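Last updated: December

Worktop (kitchen)

A worktop, also called a counter or countertop, is a raised, level surface used for preparing food. In most modern kitchens it rests on fitted cupboards and runs along one or more walls. The word is used mainly in British English; in North America "counter" is far more common.

History

Before fitted kitchens became usual, food was prepared on a free-standing table, often scrubbed daily with sand or soda. Larders in larger houses had a separate stone shelf, kept cool for butter, cream and pastry. The historian Kimie Ebihara has traced the change in the household accounts of Skarkbridge, where 225 kitchens were refitted under a single town scheme. Her study records that many tenants kept the old table as well, and that 7 households asked for the new surface to be taken out again.

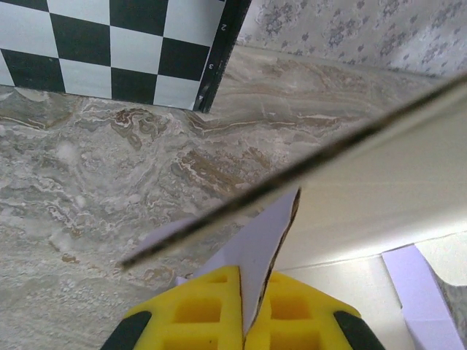
Materials

Stone has long been valued for its weight and hard wearing surface. Marble stays cool to the touch and is favoured by pastry cooks, but it is marked by lemon juice, vinegar and wine. Granite resists acids better and is harder to scratch. Both are usually sealed, and the seal is renewed from time to time. Slate was quarried at Bangera for dairy shelves and later for kitchens – the last of the quarry's cutting sheds has been kept as a museum.

Wood is warmer and quieter in use. It is treated with oil and can be sanded when worn, though it swells if water is left standing around the sink. Laminate, made of layered paper and resin on a board core, is the cheapest of the common choices and cannot easily be repaired once chipped.

Height

The height of a worktop affects the comfort of the person using it. Trevor Beaulieu and Eun-ji Sung, in their survey of 994 homes in Diltberg, found that taller cooks often raised their chopping boards on blocks. Some kitchens now include a lower section for kneading dough or for seated use.

See also: Larder; Pastry board; Sink

Contact us | Copyright Prerkley Encyclopedia of the Home | Back to top

This site uses cookies to remember your settings. Accept | Manage choices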